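Talside Wall Labels

A dataset of the little cards that hang beside pictures in regional galleries. Maintained by Lama Tannous and Tamer Geagea, with grudging help from anyone who has ever complained to us about a wall label.

What's in it

246 labels from 3 galleries: Grastilberg, Sayegh and the old Talside rooms above the library. Each record has the full label text, the artist's name as printed, the title, the year, the stated medium and the room number. Painting makes up most of it. There is some printmaking, a bit of ceramics, and one label for a fire hose that was typed up in the house style and hung at the correct height. We kept it. It has its own category.

The labels were copied out by hand. We tried scanning them, and the software read "oil on linen" as "oil on lime" often enough that Jadwiga Ostrowski sat down one May and retyped the lot.

Files

labels.csv: one row per label
artists.csv: names, spelling variants and a column for who we think they are
rooms.csv: room numbers, old and new
notes.txt: arguments, mostly settled

How the text was handled

Spelling is left as found. If a label says "water colour" in one room and "watercolour" in the next, so does the file. Line breaks were removed, apart from the Sayegh labels, where somebody had centred everything like a wedding invitation and the breaks seemed to matter to them.

Colour words are tagged in their own column. "Grey" appears far more than any of us would have guessed, and "luminous" is attached to it more than is decent. Najwa Farah did the tagging and would like it known that "dusky" isn't a colour. It's tagged as one anyway, after a vote.

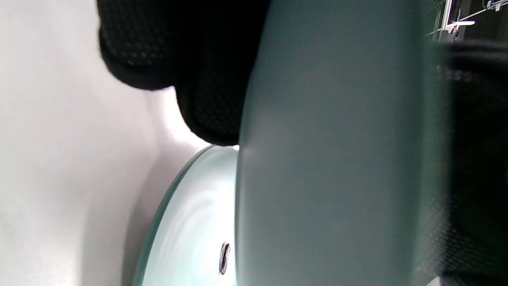 Known problems

1. Room numbers at Grastilberg changed partway through the copying. Use the "old" column if you want to match the printed catalogue, and the "new" column if you want to find the toilets.

2. Seven labels have no artist. Four say "Unknown", two say "Attributed", with no hint of to whom, and one is blank where the name should be.

3. Dates are a mess. "c. 1960s" and "1960s?" are stored as text. Please don't convert them to numbers and then write to us about the results.

4. Tarek Rawashdeh wrote a good share of the Talside labels himself, years before he joined this project. He checked other people's copying of them and was not allowed to improve the adjectives. He asked twice.

What it's good for

Counting things, looking at how galleries talk to visitors, and teaching a class on plain writing. A tutor at Mokia has used it for the last of these, with students rewriting a label so that a ten-year-old would finish it. The results were better than the originals in most cases, and we'd have included them if we'd remembered to ask the students.

It is not much use for valuing art. There are no prices, no sizes and no sale history. It also tells you very little about the pictures, though in fairness that's how the labels were when we got them.

Rights

The labels belong to the galleries, who have agreed to let people use them for study and teaching. The tags and notes are ours and you can do what you like with them. Please credit "Talside Wall Labels" and spell Ostrowski correctly.

Corrections

Send the label number, what we have and what it should say. Please go and look at the wall first. Changes go in when two of us agree, so allow a few weeks, or longer if it concerns the word "dusky".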